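Kedex 10 Anaerobic Thread Sealant Paste

Kedex 10 is a slow-curing sealant paste for tapered and parallel metal pipe threads. It fills the space between the threads and hardens once air is shut out and metal is present on both sides. The cured material holds against air, water, glycol mixes, hydraulic oil and most light fuels. It does not shrink or crack when the joint warms and cools, and it does not shed strips into the line the way tape can.

The paste is made by Grelham and packed by Lullham in tubes, bottles and cartridges. It has been in our catalog longer than any other sealant we carry, and it is still the one we sell most of to shops that build manifolds and air panels.

Where it is used

Kedex 10 is meant for steel, brass, stainless and aluminum fittings. Typical jobs are gauge ports, plugs, elbows, regulator bodies and filter bowls with metal threads. It works on fittings that have to be lined up by hand, as the paste stays soft long enough to turn an elbow back into position. On brass this window is short. On stainless it is much longer, and a primer is a good idea if the assembly has to go under pressure the same day.

Do not use it on oxygen lines, on chlorine or other strong oxidizers, or on plastic threads. It can attack ABS and polycarbonate and cause stress cracks. For plastic fittings, see Kiani Soft Set, which is a non-hardening compound and stays flexible.

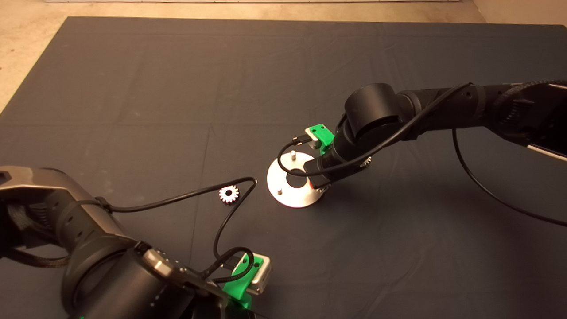 Black robot arms over a dark gray mat.

Applying the paste

Clean both threads with a solvent wipe and let them dry. Old tape and old sealant need to come off completely. A brass wire brush works well for this on steel parts, but use a nylon one on aluminum.

Leave the first thread bare. Run a bead all the way around the next 3 threads and press it into the roots with the nozzle. On large fittings, put a thin coat on the female thread as well. Too much paste does no harm to the seal, but the extra that squeezes inside the pipe will stay liquid where it touches air, and it should be flushed out before the line goes into service.

Tighten to the fitting maker's torque. The paste acts as a lubricant while it is wet, so small brass fittings can be overtightened easily – stop when the torque is reached, even if more thread is showing than you are used to.

Cure and pressure

A low-pressure seal forms as soon as the joint is tight. For full pressure, leave brass overnight at room temperature. Steel and aluminum take longer, and plated parts longer again. Cold rooms slow everything down. Parts that come in from an unheated store should be brought up to room temperature before assembly.

If the cure has to be faster, use Kedex Primer N on both threads and wait until it looks dry before putting on the paste. Primer shortens the working time too, so have the wrench ready.

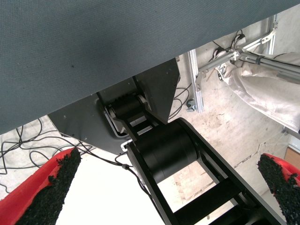 Black mounting plate and bracket below a gray panel.

Taking joints apart

Kedex 10 is a medium-strength grade. Fittings up to 2 inches come apart with ordinary hand tools. Larger ones, or very old joints, may need local heat. Warm the female part evenly and turn it while it is still hot. Cured residue turns to a white powder that brushes off. Let the parts cool and clean them before applying new paste.

Threads can be reused if they are not galled. Never add fresh paste over cured paste.

Storage

Keep the container closed, upright and out of the sun. The bottles are only partly filled on purpose: the paste needs air above it to stay liquid. Do not pour unused paste back into the bottle, as metal particles picked up from the threads can set the whole contents. The use-by month is printed on the crimp of the tube or the base of the bottle.

Pack sizes

Tube with screw cap, for bench and service work
Accordion bottle with brush, for larger fittings
Cartridge, for hand guns and air-driven dispensers
Primer N, pump spray, sold separately

Dispensing tips are sold in bags of 10. The cartridge fits any standard gun of the same volume. Tubes are boxed 19 to a carton for counter display, and part cartons are available.

Ordering and technical help

Stock sizes ordered before noon go out the same day. Cartridges may take a little longer in April, when the packing line is shut for maintenance. Safety data sheets are included with each first order and are also available by email.

For questions about a particular metal, fluid or plating, contact Tarek Bouazza at the technical desk. Please give the thread size, the material of both parts, the line pressure and the highest temperature the joint will see.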